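Evaluation diary, Lumley site
Entry for August, second week of the trial

The morning session opened at 8:30 with Manee Tanasarn and Seung-woo Heo present. The purpose of the day was to continue our review of the Zedetti simulation package, which Clernenum offers under a 14-day evaluation license. I had asked that the gripper model be examined before any further work on task scoring, as the purchasing office has twice requested a written opinion on it.

Installation on the second workstation was completed without assistance from the vendor. The manual remains thin on the subject of camera placement, and Mr. Heo spent most of an hour establishing which settings govern the wrist view. He has recorded the correct values in the shared folder. Ms. Tanasarn then loaded the tabletop environment and set the fingers to the open position.

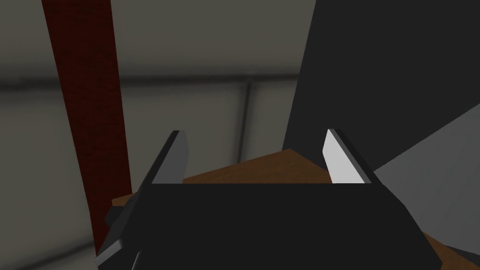
We next considered the batch runner. The license permits 400 episodes per day, and the counter stood at 2,043 for the trial when we stopped for lunch. Two runs ended early with a memory warning. I have written to Duangjai Petchrat at Clernenum asking whether this is a known fault, and whether the daily limit may be raised for the remainder of the period.

Fongchan Srisuk joined us at 2:00 p.m. to discuss cost. The annual subscription includes support by email only; telephone support is quoted separately. She observed that the Somboon package, reviewed in the spring, included both, although its contact settings were far less open to adjustment. I am inclined to give the latter point more weight than she does. We did not settle the matter.

Remaining for tomorrow: finger friction settings, export of the logs, and a reply to the purchasing office. The key to the equipment cabinet is with Mr. Heo.

Anong Noiphan

2 comments | 14 shares

Contact | Copyright Lumley Evaluation Office | Back to top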